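Small repairs of old wooden windows
by Helju Kalniņš, Kutville

Our house has its first windows still, and many neighbors ask me how I keep them. I am not a carpenter. These are the things I do every September, before the heating starts.

Begin with a blunt awl. Press it softly into the lower rail and the corners of the sill. Sound wood resists, bad wood lets the tip go in like into cork. Mark the bad places with chalk and do not paint over them, even if the visitors come tomorrow.

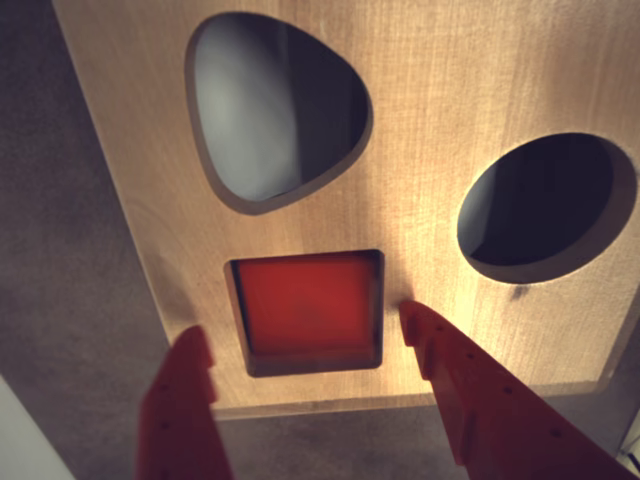 Fine grain on a pale wooden panel with shaped openings.

Old putty can be taken off with a warm iron and a scraper, but go slowly near the glass. Put a piece of cardboard against the pane. If your paint is from before the time of your parents, test it for lead first, and do not sand it dry. I prime the bare groove with linseed oil and leave it overnight. Without the oil the wood drinks from the new putty, and it cracks by spring.

For smoothing I use grit 80 and after it a finer paper. Always along the grain — across it you will see every scratch when the evening sun is low.
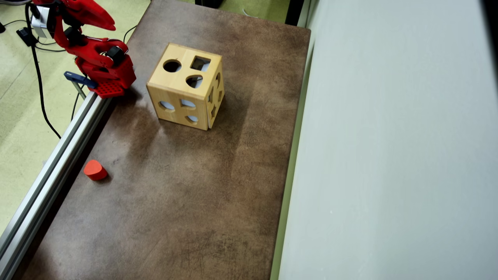
Clamp at the table edge, under the red base.

When you glue a corner joint, put small scraps of wood between the clamp and the frame. Tighten until a thin line of glue comes out, then stop. Measure both diagonals. In my kitchen window they were different by 3 millimeters, and the sash never closed well until I corrected it.

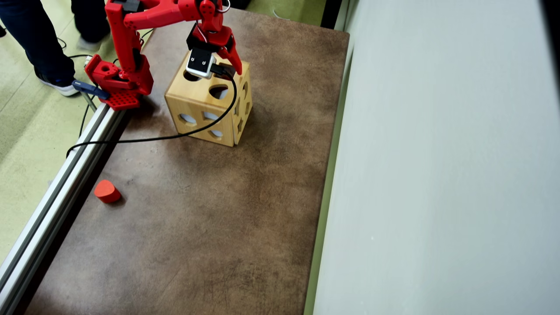
The new paint should go 2 millimeters onto the glass, so that rain cannot get behind the putty. Dace Siliņa taught me to open the window a little while it dries and to move it in the morning and again at bedtime. Otherwise it sticks, and you will break the paint with a knife.

Hinges need one drop of oil. Wipe away what runs down.

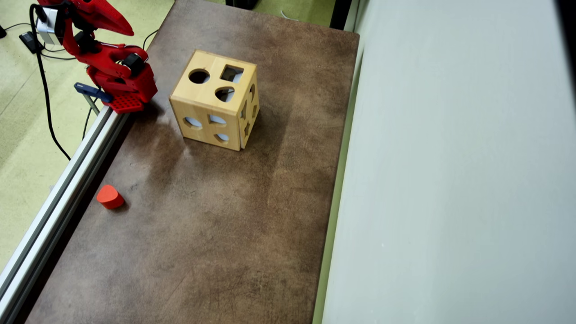
The brown tabletop, with the red arm at its corner.

If a sash rattles in wind, look first at the catch. Often the screws are only loose. Fill the old holes with a matchstick and wood glue, wait one day, and put the same screws back.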